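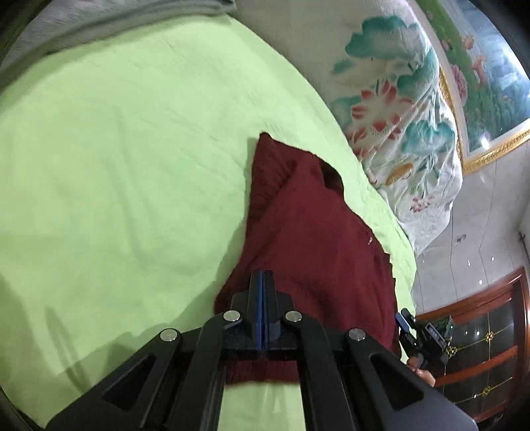 1 min read

October 23, 2024

Hutar Robotics Club is off to the Kindirel Student Challenge!

We're in, and I'm still grinning as I type this. Our club has a spot in the home chores category at Fosholm, with 3 students on the team and a maroon knitted sweater we've all grown very fond of.

The task is folding clothes on a bed. Before a robot can have a go, we have to show it how, so we've been working with hand-held grippers over a green sheet (my arms are killing me!). The goal is 1000 demonstrations before we travel. We've done 43, so yes, there's a fair bit of folding ahead of us this October.

Knitwear is our favourite and our worst enemy. Cuffs roll and sleeves hide under themselves, and everyone in the club has a different theory about where to grab first.

Big thanks to Gökçe Hardware for covering our entry fee. If you'd like to come along to a practice or lend us a jumper in another colour, leave a note for the club at the Hutar school office.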